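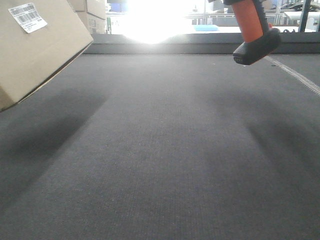
Carpet on a packing bench: worth it or a dust trap?

Started by stesell_dan, June 11, 2025
Board: Small Warehouse and Shipping

stesell_dan
We ship 70 boxes on a normal day, most of them small. The boss wants gray carpet glued to the packing tables because a supplier told her it stops scuffing and saves on returns. I don't buy it. Cardboard doesn't care what it sits on. Has anybody run carpet for more than a month and still liked it?

Pakis
Ran it two years. It's quieter and painted parts don't get scratched. Tape scraps stick to it, though, and you can't slide a heavy box, you have to lift it. If all you pack is cartons I'd save the money.

murkgate77
Disagree with Pakis on sliding. You want some grip. We had bare steel and the boxes walked off the end every time somebody bumped the table. Labels came out crooked too.

stesell_dan
Crooked labels are a people problem.

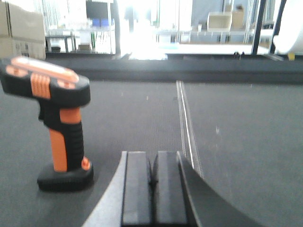
Noeline Paewai
My question would be what lives on the table besides boxes. We went to carpet in August and the cartons weren't the reason. Ours kept getting knocked around, and every drop was another argument over who pays. If you're going to leave a scanner standing in its charging base, like the orange and black one up there, a soft top is kinder to it. I still wouldn't pay supplier prices. We bought a roll end and cut it ourselves.

murkgate77
Does the base stay put on carpet? Ours creeps when you pull the scanner out.

Noeline Paewai
A strip of hook tape under it. Hasn't moved.

Chaudhary
I'll be the grump. Carpet hides small stuff. Screws, blades, the little clips off the packing slips. We tore ours out after 5 weeks and went to rubber mat. Whoever says it cuts returns should show you the returns.

stesell_dan
That's what I asked her for. The supplier quoted 900 for 20 tables, glue included, and the "proof" was a brochure.

Pakis
That's not a terrible price. Still no proof, I'll give you that.

Darlene Ross
Before anyone glues anything, look at what's under the top. People spend on the surface and leave the frame loose. I would take a bolted steel frame with a bare top over a wobbly one with carpet on it. Go down the side rail with a wrench first, every hex bolt, and pay attention to the places where two sections join.
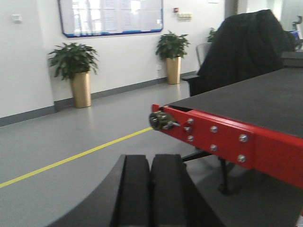 Then check the feet, and lean on one corner with your full weight. If it rocks, your boxes will wander no matter what you stick on top, and that goes for murkgate's steel tables too.

murkgate77
Ours didn't rock. They were just slick.

Darlene Ross
Did you check or are you guessing?

murkgate77
Guessing. Fine.

Chaudhary
Still voting rubber mat.

stesell_dan
Going to talk her into one table first, with Noeline's roll end idea, and leave the rest bare. If the returns don't change on that table I'm not gluing the others.

Noeline Paewai
Use double-sided tape on the test one. Glue is miserable to scrape off.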